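Two arms and a bench

Posted in October, filed under: work, grumbling

So the Munham plant has its robot now. Management calls it Parri, and the email announcing it used the word "teammate" 3 times, which is 3 more than it has ever used for anyone on second shift.

I've been doing kit assembly for 9 years. Pegs, rods, plates, little housings that have to go on the right way around or the whole tray comes back. It isn't glamorous and my wrists hate me for it. I'd be glad to hand some of it over. What bugs me is the talk around it. Our last order for Satitz was 956 kits, and the slide deck had Parri doing "a significant share" of the next one. What share? I asked. I was told the number was still being worked out.

Meanwhile 2 people from our line have been moved to what they call tending. You stand there, you reset the board, you put parts back where they started, you write down what went wrong. Same pay grade, more paperwork. One of them likes it. The other says her back is better and her day is twice as long.

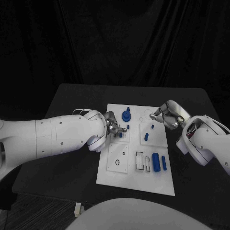
Bataseo, the outfit that sold it to us, keeps saying the hands are the hard part and the rest will follow. Maybe. I've heard "the rest will follow" about the scheduling software too, and we still keep a clipboard by the time clock.

A reader wrote in after my last post to say I was being unfair, that her shop went through the same thing and the first year was all babysitting, but by the second she wouldn't have gone back to doing the small parts by hand for any money. Fair enough. I'd like to know how many people were still on her line by then, and I've written back to ask.

Next post will be about the new break schedule, if they ever put it up.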